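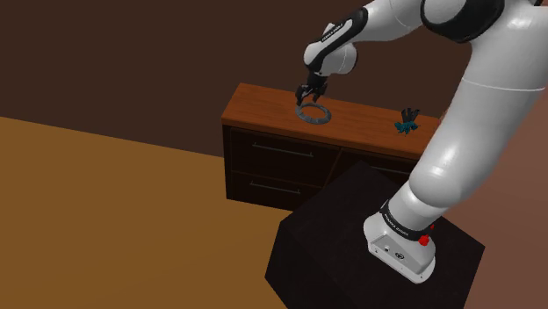 Wednesday, quarter to seven in the morning, and the parking lot behind the old Stirken showroom in Breltotport is already full. Vans mostly. A hatchback with a mattress pad and three ratchet straps in the back. Coffee from a gas station. I've got the wrong shoes on.

They're all waiting for sideboards.

Or credenzas, or buffets, or "the long low thing," depending who you ask. Ten years ago you couldn't give one away. My parents did give one away, in fact, to a guy who wanted the top for a workbench, and he complained about the weight. Now the twice-monthly house clearance sale in Breltotport has people lining up before sunup for them, and the good ones are gone in the time it takes to find your wallet.

I went up for two sales and a bunch of phone calls in between. What follows is mostly from my notebook, which got rained on.

First thing. Height. Cúc Trương has been refinishing furniture out of a unit across the tracks from the sale for most of her working life, and she says height is the whole story. Old dining room sideboards were tall because you stood at them. Carved a roast, poured the gravy. Then the dining room went away, or turned into the room with the treadmill in it, and the tall ones had no place to go. The low ones just moved next door and went under the TV.

"A tall one is a piece of dining furniture and it'll always look like it's waiting for dinner," she says. "A low one doesn't care. Put a lamp on it. Put the cat on it."

She has a cat on one while she's telling me. Orange, asleep, a leg hanging down over the drawers.

Her favorite is the Vomau. I had never heard of Vomau. Most people hadn't until a few years back. Small factory, two long sheds by the river, made bedroom sets and then dropped the beds and just made storage. Their catalog had one sideboard in it that people now drive across three states for, the 84, named for its width in inches, because that's the kind of imagination they had over there. The short version was the 77. Same piece, one bay less. Dealers will tell you the 77 is rarer and charge you for it. Cúc says it's rarer because people used to buy the big one, if they could fit it, and there's your mystery solved.

How do you tell a Vomau? Pull a drawer out. All the way out, don't be shy. Look at the back corners. They dovetailed the front and the back both, when pretty much everyone else at that price had gone to a groove and some glue at the back. Then flip it. Pencil mark on the bottom, a number and sometimes initials. Then put the drawer back in the hole it came from, please, because they were fitted one at a time and they do not swap. I watched a man put two drawers back in the wrong order at the September sale and then stand there shoving. Cúc walked over and fixed it without a word. He bought it, too.

Oprea is the other name you hear. Different animal. Oprea was a store brand, a department store that bought pieces in from wherever and stuck a brass tag inside the left hand door. So an Oprea can be wonderful or it can be particle board with a paper face. The tag tells you nothing. People pay for the tag anyway. I saw one go for 200 dollars with a water ring on it the size of a dinner plate and a door that wouldn't stay shut, and the woman who bought it was thrilled, and good for her. It did have nice legs.

Okay. Money, since everyone asks.

A decent no-name, solid top, all the drawers working, you can still get for less than a new flat-pack one. Really. You need a friend and a van and you need to be there early. A marked Vomau in clean shape, forget it, the dealers have that one before the doors are open. A marked Vomau in bad shape is where regular people have a chance. Bad shape scares folks and it mostly shouldn't.

Things that look bad and aren't, according to Cúc, who was sanding while I wrote this down so I may have missed one:

White rings. Usually just in the finish. Black rings are in the wood and that's a longer weekend.

Missing knobs. Who cares.

Sticky drawers. Candle wax on the runners. My grandmother knew this one.

Smell. Leave the drawers out in the sun, then a tray of baking soda, then patience. Cigarette smoke takes longest. She had one that took a whole summer.

Things that look fine and aren't: a top that's been sanded through the veneer and stained over to hide it. Look across it, low, toward a window. If there's a patch where the grain goes blurry, walk away. Also any sag in the middle. Long low pieces want to sag, it's what they do, all that span and people put an aquarium on it. Vomau used a center leg set back where you can't see it. Get down on the floor and look. If the center leg is gone, and it's often gone, because it was the first thing to snap off in a move, the doors won't line up and you will be shimming them until you die.

I got down on the floor. Hence the comment about the shoes.

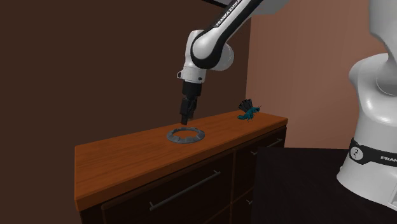 The big fight right now is over finish. There's a crowd that wants everything stripped and pale, like oatmeal. And there's a crowd, smaller but louder, that wants the orange back. The red-orange, that warm varnishy color that half of us grew up next to and were embarassed by. Cúc is with the orange people. She'll do you a pale one if you insist, it's a living, but she charges more and sighs while quoting.

Her case for orange goes something like, it wasn't an accident. The factories toned the finish on purpose. A lot of the wood was mixed, a good board next to a so-so board, and the toner pulled it all together. Strip it and you find out. She showed me one that had been stripped by its last owner, and sure enough, three different colors of drawer front, like bad teeth. She was putting the color back on with a rag, thin coats, six of them. Six! With a day between.

I asked what she'd do with it after. Sell it, obviously. Then she looked at it a while and said maybe not.

A word about what goes in them. I asked everyone in the line this, because I was cold and it passed the time. Board games. Tablecloths that never get used but can't be thrown out. Records, though the bays on the 84 are a half inch too short for records, which is the great sorrow of Vomau owners, and there's a whole set of people who've hacked the shelf down to make it fit. (Don't. Or do, it's your sideboard. But it knocks the price.) One man had his late wife's sewing stuff in his and had come to the sale to get a second one so he wouldn't have to move it. A pair of roommates were using theirs as the kitchen counter, because the apartment came with none. Chargers. Every single person said chargers. A drawer of cords nobody can name.

And the top? Keys, mail, a bowl with fruit, a bowl with no fruit. My own theory is that the low sideboard came back because we all got rid of every other flat surface in the house. No hall table, no desk, no piano. Stuff has to land somewhere.

Cúc thinks my theory is fine but that people also just got tired of carrying garbage to the curb every time they moved. She moved six times before she was thirty, she says, and bought a new bookcase each time. The first old thing she ever bought was a no-name sideboard with one foot gone. A paint can held up that end for a year. She still has it. It's got a foot now. She turned it herself and it doesn't quite match, she pointed this out to me twice.

Getting it home. Measure your door. Then measure the turn after the door, everyone forgets the turn. Take the drawers out and number them on painter's tape, tape on the inside. Lift, don't drag, because dragging is how center legs die. Carry it by the case and never by the top, the top on a lot of these is only held with a few little blocks. Blankets. More blankets than that. And if it has sliding doors, take them out too, up and then toward you, they'll want to fall on your foot.

The second sale I went to was slower. Drizzle, fewer vans. There were four long ones lined up along the back wall of the showroom under the old Stirken sign, which still lights up, except for the K. Two went right away. One was an Oprea with the tag pried off, you could see the little screw holes, and it sat there till past ten. Somebody had presumably stuck the tag on something else.

I want to say I left empty handed. I'd told my husband I would, it was work, I was there to take notes. The fourth one had a chipped corner and no maker's mark and a drawer lined with a map of bus routes. Orange as anything. All the drawers ran. The center leg was there, I checked, I was allready dirty.

It's in the hallway for now. It made it past the door and not past the turn.

The Breltotport sale runs every second Wednesday, doors at seven. Bring cash, and a tape measure, and something to kneel on.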